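Talturik 156 roof box: is it worth the money?

Reading time: 6 minutes

The Talturik 156 is a hard roof box for family cars, sold through Warkari and a handful of independent fitters. It replaces the older Talturik box that many people will have seen on estates heading for the ferry. The makers say it is quieter, easier to load and kinder to your fuel bill than the one before. We have sold roof boxes long enough to have heard all three claims several times, so we fitted one to our own car in July and kept it there for most of the summer before agreeing to stock it.

We do now stock it. That should tell you we think it is decent. It shouldn't tell you we believe the brochure.

What you get

The box comes in one piece with the clamps already in place, two keys, three load straps and a folded sheet of drawings that passes for instructions. It opens from both sides. The lid is a single skin, the same as on the cheaper boxes, and it flexes if you push down on it in the middle. Talturik describe this as "active give". We would call it a thin lid.

The base is better. It is stiffer than the old one, with two raised ribs running front to back, and it didn't sag when we loaded it with tent poles and a wet awning. The hinges feel solid too. The plastic covers over the hinges don't, and one of ours came off in the first fortnight. It clips back on, and then it comes off again.

Size and what fits

The name comes from the length, which is 156 centimetres measured on the outside. Inside you lose a fair bit to the slope of the nose, so don't expect to slide in skis or a long fishing rod bag. Anyone who wants to carry skis should be looking at a different box, whatever the picture on the carton suggests.

Talturik quote the space inside at 300 litres. We have no quarrel with the figure as a sum, but litres are a poor way to judge a roof box. Nobody packs one with water. What you will get in is soft bags, coats, sleeping bags, a pushchair if it folds flat, and the odd light box pushed up to the back. Two hard suitcases side by side would not go in ours with the lid shut. One would, with bags packed round it.

The maximum load is 60 kg. Please read that again if you were planning to put the toolkit up there. Your car will have its own roof limit in the handbook, and it may well be lower once you have taken off the weight of the bars and the box itself. The lowest of the limits is the one that counts. A good many drivers who come to us with cracked boxes have never opened the handbook at that page.

Bars and fitting

You will need roof bars, and they aren't included. The clamps close round most square and wing-shaped bars. The Ververidis bars we had on the car were fine. On the wider Sasau bars the clamps would close only with a hard shove, and we weren't happy with how the front pair sat. Sasau owners should bring the car in and try before buying.

Fitting takes one person in theory. The drawings show a smiling figure lifting the box on alone, with no sign of wind. Get a second pair of hands. Once it is on, line it up so the tailgate can open fully without touching the back of the box, then tighten each clamp until it clicks. Open the tailgate slowly the first time and stop if it looks close.

Check the clamps again after the first few miles. Ours had loosened slightly at the rear on the nearside and needed another half turn. They stayed put after that, but we checked them before every long run, and we would go on doing so however good the click sounds.

If you aren't sure whether your car is suitable, use the fit checker on our order page. Type in the make, model, year and whether you have raised rails, flush rails or a bare roof. Please don't guess at the year. A change of body shape halfway through a model's life is the commonest cause of returned bars, and a returned set costs you the postage.

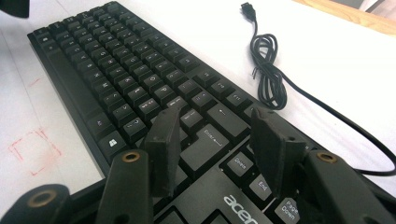 Noise and fuel

"Whisper quiet" is printed on the carton. It isn't. At town speeds you won't notice it, and up to 50 mph it is no worse than an open window at the back. On the motorway there is a steady rush of air from above the front seats, and with a crosswind you get a low hum from the bars as well. It is a little quieter than the old Talturik, we'll grant that. Moving the box back on the bars by a hand's width helped more than anything printed in the sales leaflet.

On fuel, Talturik say the new nose "can reduce extra fuel use". Reduce it from what, they don't say. We asked and were sent the leaflet again. Our car drank more with the box on, as any car will, and drank more still when it was empty and we were too lazy to take it off. If you want to save fuel, take the box down when you get home. No shape of nose will do as much for you.

Keeping water out

We had plenty of rain on the way back from Wales and the contents stayed dry, apart from a damp patch in one front corner. It turned up again when we went over the box with a hose. The seal on that side wasn't seated properly, and pressing it back into its groove cured it. Run a thumb along the seal when you unpack the box. We wouldn't put a laptop or anything else that hates damp up there even so.

The lock is basic. It will keep the lid shut and stop a passer-by from having a nose, and it won't hold up anyone with a big screwdriver. Don't leave valuables in it overnight. The key can't be taken out unless the lid is fully closed, and that is a sensible touch we would like to see on dearer boxes.

The guarantee

Three years, against faults in making. Lids cracked by overloading aren't covered, and neither are clamps that have been used on the wrong bars. Fading isn't covered either, though the leaflet says the finish "laughs at the sun". Keep your receipt and take a photo of the box on the day it is fitted.

A reader's view

Nima Mazandarani bought one of the first we had in and has used it on a small hatchback since. "It does the job and it was cheaper than a bigger car," he wrote. "I could do without the rattle from the empty straps." Roll the straps up and tuck them under the ribs. We have passed the complaint on to Talturik and haven't had a reply.

Price and delivery

Ask us for the current price, as it has moved twice since the summer. Delivery is by van to the mainland only and the carton is too big for one person to bring in from the kerb comfortably. Collection from the shop is free and we will fit it to your bars while you wait, so long as the bars are already on the car.

Page last checked October 2018.

Related items

Ververidis square roof bars, pair
Sasau wing bars, wide
Talturik spare clamp set
Warkari load straps, 22 mm
Soft roof bags: are they any good?
How to find your car's roof limit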